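About Traltavon

Home | Programs | Lending library | About us | Contact

Who we are

Traltavon is a small training school for adults who are learning, or relearning, everyday kitchen tasks. We also run a lending library of play kitchen sets for child care centres, kindergartens and clinics. The school was started by Ulla Vik and Helmi Ruotsalainen, who had both worked in occupational therapy and wanted a place where a setting-out task could be repeated under the same conditions each time.

We occupy one floor of the Rathore building. There is a teaching kitchen with a working range, a store room, and a table room where all play-kitchen work is done.

The play kitchen collection

The lending library holds 1014 catalogued pieces, grouped into 121 sets. Each set has a code, a contents card and a storage tub. Pieces are sorted into four classes: vessels, utensils, foods and appliances. A piece keeps its class wherever it is used, so a colander is recorded as a vessel even when the activity treats it as a serving dish.

Most of the foods are small enough to fit in a child's hand. Sets that include them are lent only to services that have returned a signed supervision form. 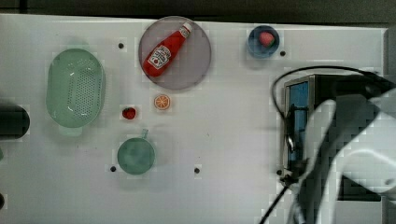
Plate, bowl, colander and mug set out with fruit and a ketchup bottle.

How a layout works

A layout is a fixed arrangement of pieces on a plain white table. It is written up on a layout sheet, which gives the starting place of each piece and the order of the moves. A typical instruction reads "strawberry to bowl" or "bottle off plate". No layout sheet uses more than one verb per line.

Layouts are graded from 1 to 6. Grade 1 uses vessels and foods only. Appliances come in at grade 3, and from grade 4 the learner is asked to plan the order of the moves before touching anything. Oda Backlund writes the sheets and revises them each April. Sheets that have been withdrawn are kept on file for two years.

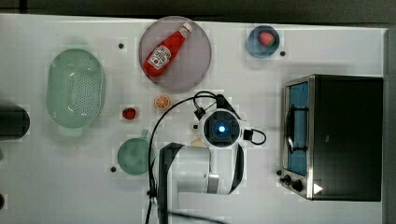

Session times are set by grade. Grades 1 and 2 are booked as half-hour sessions, with the first starting at 9:15 am. Higher grades are booked by the hour. Learners may repeat a grade as often as they like, and there is no extra fee for a repeat within the same term.

Records are kept on paper during the session and entered into Nusus, our catalogue and bookings system, before the table is reset. An entry lists the layout code, the set code, any pieces substituted and the finishing place of each piece. We do not record a score.

Utensils and cookware

Utensils are added to a layout once a learner is steady with vessels. They are longer than the foods and can overhang whatever they are resting on, so the sheet gives a direction for the handle as well as a place for the head.
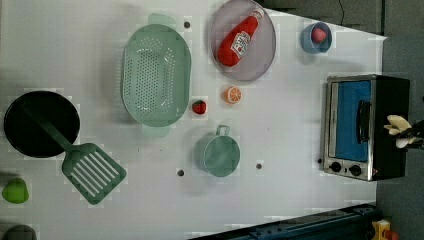
Frying pan with slotted spatula, beside the colander and pot.

Pans are stored flat and are not nested. Spatulas and spoons go in the long tubs on the lower shelf of the store room. Replacement pieces are bought through Brivine, which supplies us twice a year. If an exact match is not available, the contents card is amended and the old card is struck through and kept.

Appliances

The library holds 34 toy appliances, among them toasters, kettles, mixers and ovens. They are the heaviest pieces we lend and are packed separately. 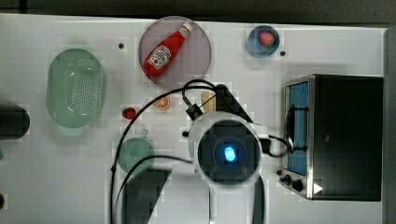
Appliances are placed first when a table is set, and the smaller pieces are positioned afterwards. An oven needs clear space in front of its door and is normally kept to one side of the layout. The black toaster oven is on the right, with the bowl, plate and colander spread out to its left, and its two control knobs are near the bottom of the front panel. Knobs and door bars are checked for looseness when an appliance comes back from loan.

Staff

Ulla Vik, director
Helmi Ruotsalainen, head of programs
Oda Backlund, layouts and teaching materials
Märta Kvam, lending library
Borghild Strömberg, bookings and accounts

Visiting and borrowing

The lending counter is open from 10 am to 3 pm during term. Loans run for four weeks and may be renewed once. Sets must be returned in their own tub with the contents card. Please report missing pieces to Märta Kvam at the counter so that the set can be held back until it is complete.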